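Speaker notes: Fixing the parts list before fixing the stockroom
Estrella Quezada, afternoon session, May

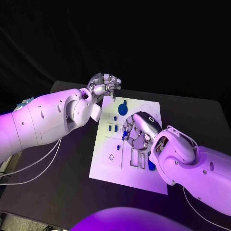 Slide 1. White board with blue pieces and printed outlines.

Start without the biography. The talk is on item masters: the table that says what a part is called, what unit it is counted in and which other part may replace it. Everything else in a stores system reads from that table.

Slide 2. Starting point
The Horobets site had 534 live part numbers for fasteners and fittings. The numbering scheme dates from 1988 and put the supplier code in the first two characters. When a supplier changed, the part got a new number and the old one stayed open. Pause here and ask who has the same scheme.

Slide 3. What a duplicate costs
Two numbers for one bolt means two reorder points and two lots of safety stock. The planner sees a shortage on one line while the other line is overstocked. Do not quote money. The figures were never agreed with finance and someone always asks.

Slide 4. Matching rules
We matched on thread, length, head, material and finish, in that order. Description text was used last. Typical trouble: "zinc", "zinc plated" and "ZP" in the same column, lengths given with and without the head. Balix exports blanks as zeros, so a length of zero had to be treated as missing. If short of time, skip the regular expression and say it is in the handout.

Slide 5. Units of issue
This took longer than the matching. Washers were bought by the box, held by the hundred and issued singly, with the conversion kept in a comment field. We moved it to its own column and blocked any issue where it was empty. The block was unpopular for 6 weeks – mention this, as the people from Wosudus are about to do the same.

Slide 6. Superseded numbers
Never delete. Close the old number, point it at the new one and keep the history on both. Drudance follows one pointer only, so chains must be flattened before loading. A chain of 2 will load without an error and then fail at the first pick.

Slide 7. Ownership
One named person approves new numbers. A request needs a drawing or a data sheet, plus a search result showing no match. Show the form. Do not read it out.

Questions
Likely: bar codes (separate project, labels unchanged), revision letters (kept outside the part number), kits (not covered, see me afterwards).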